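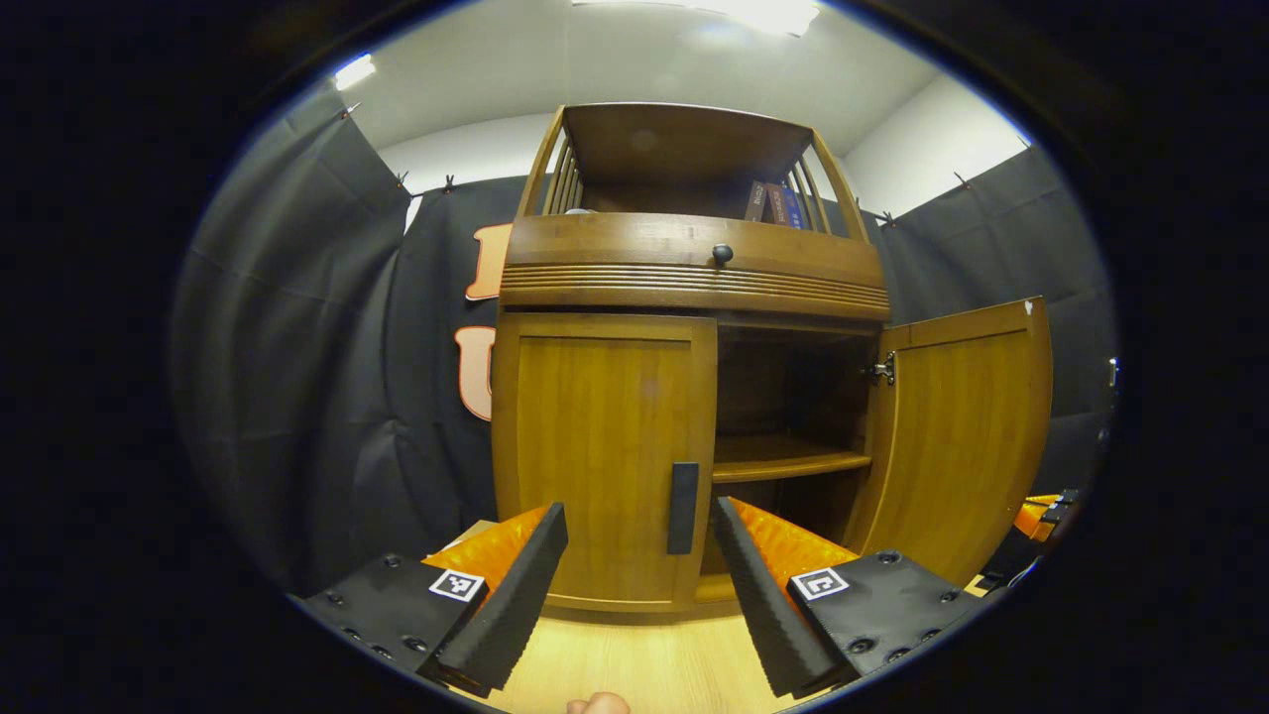
Week 4 deals with provenance, and with how much of it we should believe. A provenance is a list of who owned a thing and when. Dealers treat it as evidence, but most of the time it is a story typed up by somebody who wanted to sell. Take an ordinary wooden cabinet with a slatted hutch on top, a grooved drawer front and a small dark knob. A catalog can call it "country work, one family" and you have no way to check that from the wood. The black handle on the left door might be first fit or might be the third set. Looking at it won't tell you who paid for it.

The reading is the Stallow sale catalog, lots 1 to 212. Count how many entries say "by descent". Then count how many name a document. Segundo Sánchez did this with an earlier Stallow sale and found 2. He was told the papers existed but were "held privately", a phrase you will meet again.
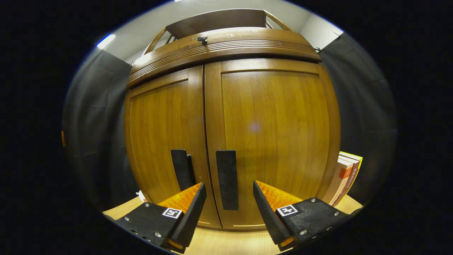

Fig. 2. Cabinet with two closed doors and grooved molding.

Why does anyone pay for this? Guérin argues that buyers are paying for comfort, and I think that lets the trade off lightly. In the Clunton case a chest was offered at $400 with no history. It came back to market the next September with a page and a half of history and an asking price of $3000. The letter behind the new account was a photocopy. I have asked twice to see the original.

Yesenia Alvarado is kinder than I am. Her view is that family memory counts for something, even when the dates are off. 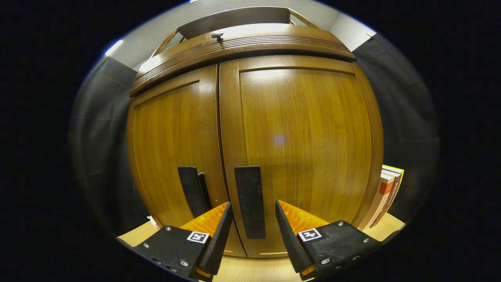 Maybe so, but memory tends to drift toward the better story. Grandmothers bought plenty of furniture from department stores, and very few catalogs say so. Wundumov's test is a decent one – ask who wrote the statement, when, and what they stood to gain. It won't catch a careful liar.

For discussion: pick one Stallow lot and mark every claim you could check yourself. Bring the marked page, and leave the price estimates out of it.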